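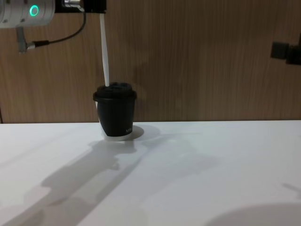 Reading time: 2 minutes

Subject: Re: Left arm stopping with green light on

Replying to the message from the Clekville bench, quoted here so it stays with the thread:

> We had another one this afternoon. Left arm was over the
> takeaway cup, strip down at the lid, and it stopped. The ring
> light stayed green, no fault on the screen and nothing in the
> log after step 782. One of us reached in to take the cup away
> and the arm started moving again with a hand underneath it.
> No injury. Is anyone else getting this, or is it only our unit?

It isn't only your unit. We have had the same stop at Brastemstead, twice in October, both times on the left arm and both times on the cup task. We run the same Dulto controller with the Noiphan scheduler on top.

I went through our logs yesterday. In both cases the controller was still powered and had a move waiting. The scheduler had lost contact with the arm's cable connection for a moment and was holding the move until it came back. When it did come back, the arm carried on from where it was. That would explain the green light. The ring shows that the joint has power and no fault of its own. It does not show that the arm is safe to reach under, and we had got into the habit of reading it that way.

The connector plug hangs below the joint housing and the thin cable loops up from it to the mount. On our arm the loop was pulling on the plug when the wrist was low. I could bring on the dropout by hand at that height and not at any other. We had done 251 runs since the cable was last changed. The manual says to check it at 3,000, so I would not call this wear.

What we have changed:

- Stop button in before any hand goes over the table, whatever the light is doing. This includes picking up a cup.
- Automatic resume turned off in the scheduler. After a lost connection it now waits for someone to press start.
- Cable refitted with a longer loop and a clip to take the pull off the plug.

We have done 32 runs since then with no stops. That is too few to say the cable was the whole cause, and I would keep the first two changes either way.

Clekville, could you send the log from a minute before step 782, and say how low the wrist was? Please leave automatic resume off until we have compared them. I have not heard from anyone running the right arm on this task.

Recent in this list
Clip sizes for thin cables
Dulto controller: where the logs are kept
Stop button wiring on shared benches
Noiphan scheduler settings after an update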